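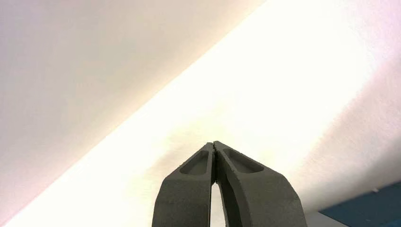
We've been recording demonstrations for a small learning setup, and I'm trying to work out how many of our recordings are worth keeping before I feed them to anything. The job is pressing buttons, flipping toggles and turning a knob on a practice board we call Brimel (long story, bad story). An operator drives the arms, we save every episode, and the wrist camera runs the whole time. Trouble is, a good share of what it saves looks like this one: two gray fingers with their tips together, a lot of white, and a bit of blue down in the corner where all the interesting stuff is supposed to be. We have 62 episodes so far, cut down to 3,120 frames after thinning. My colleague says to throw out every frame where the board isn't properly in view. I say that leaves us a very tidy data set of a robot that teleports to buttons. Who's right? And if the answer is "neither," please be gentle, I did most of the driving.

Here's another from the same wrist camera, so you know what you're judging.

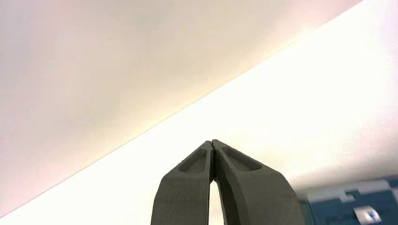
Fingers shut, blue thing blurred in the corner.

We can record more, but it's slow going and I'd like to know what to fix first. Thanks in advance.

Posted by zurkilen_lab, 30/03/2019

Search this site Go Advanced search

Ambros Bachmann

You're right, your colleague is half right, and neither of you has asked the useful thing, so I'll ask it: do you have a second camera?

A wrist camera sees whatever the wrist points at. On the way to a target that is often a wall. Your model will meet that same wall when it runs on its own, and if you've cut every such frame it has never been told what to do there. Mine, trained on a beautifully cleaned set, would reach the boring part of the move and stop, like a guest who has forgotten which door is the bathroom. I put the boring frames back and it got moving again.

What I would cut is the dead time. If the arm sits still at the start because the operator is scratching his nose, trim that. If the arm is moving, keep it, blur and all. Go by the joint readings and leave the prettiness of the picture out of it.

Then pair every wrist frame with one from higher up, matched by time stamp. Check the match by eye on a few episodes, too. Mine were off by 7 frames for most of September and I blamed the operator, who was me.

koller_k

just delete the blurry ones. more data fixes everything

zurkilen_lab

Thank you both, in different amounts. We do have a head view. I'd been treating it as the one for showing visitors. Putting one up in case it changes anybody's mind.
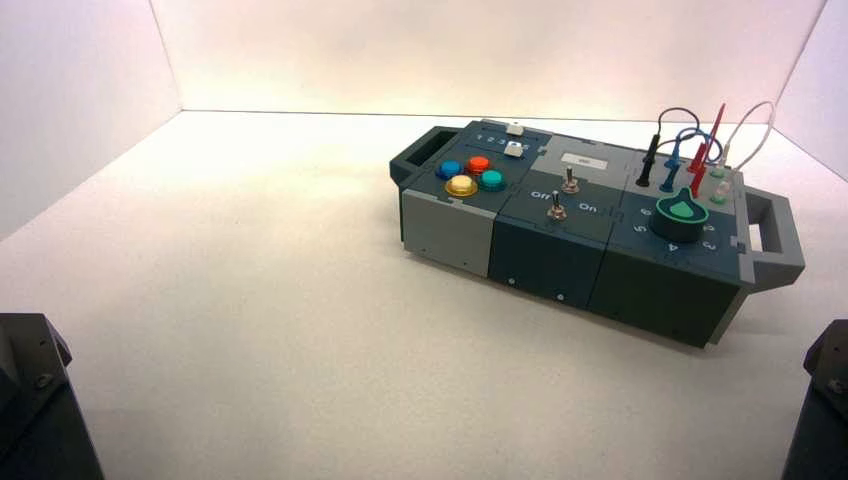
Brimel from the head view: buttons on the left, toggles in the middle, knob on the right.

Ambros Bachmann

That changes things for the better. From up there you can read which side the toggles are labeled Off and On, and the green pointer on the knob is plain as day. Feed it both views.

Two things I'd watch. The board is at a slant to the walls in this one. If you left it at that slant for all 62, your model will learn the slant and love it forever. Shift the board and turn it a little between episodes, and write down that you did. Also, all those test leads on the right can flop around after someone has handled them. Don't put them back the same way every time. Neatness is how I ruined the Emberg set.

For what to record next, I'd do short episodes of a single action each, say one button or one toggle, and spread the starting positions of the arms far more than feels sensible. Include a few where the operator misses and recovers. Your pride will object. Tag those so you can pull them out later if I'm wrong.

emberg_user3

Agree with Ambros on the trimming, with one catch. If you trim by joint motion, watch out for holds. When the fingers are pressing on a button the arm is barely moving either, and a simple cutoff will happily eat the only part of the episode you cared about. Keep anything where the gripper command or the motor effort changes, even with the joints still. I set my cutoff at 3 still frames and lost nearly every press in the set. Training went very smoothly after that, as there was nothing left to learn.

zurkilen_lab

Just checked, and our trim script does precisely that. Going to rerun it on the raw files, which I still have, no thanks to koller_k.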